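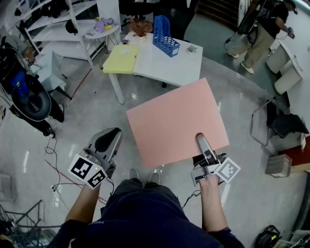
Hi again, me with the Garkix stage box. The dropouts came back Monday, on inputs 14 and 15 only, and only once the desk has been up for a while. Everything else on the box is clean! I swapped the mic lines over and the crackle stayed on 14 and 15, so I'm happy it isn't the mics or the singers' cables. I've also quit running anything loose where people walk. Black cable bunched up in a tangle on a shiny speckled gray floor is asking for a boot through it, and I did wonder if I'd hurt the network line that way, so I put in a brand new one (100 feet, straight off the reel, tested before I plugged it in). Same crackle, same two inputs.

Stuff I've tried since my last message:

Reset the stage box with the pin on the back. Fine for one song, then it came back.

Moved the clock source from the desk to the box. Worse, if anything, and I got a pop on every input when it switched, so please warn people about that in the manual!

Loaded the older show file from July, the one we used at Henbridge. No change.

Took the Pirnier splitter out completely and went straight in. I really hoped this was it, but no.

Firmware is 3 on both ends, and the desk says they match. The sync light on the box stays solid the whole time, even while it's crackling, and the error counter on the desk sits at zero.

Bendik Holmgren on your side asked for the log, so it's attached. He also mentioned swapping the input card. Can I do that myself or does it void the warranty? We're at the Başaran hall next and I can live without those two inputs for one night, but I'd love to have the card before we load in.

Status: waiting on support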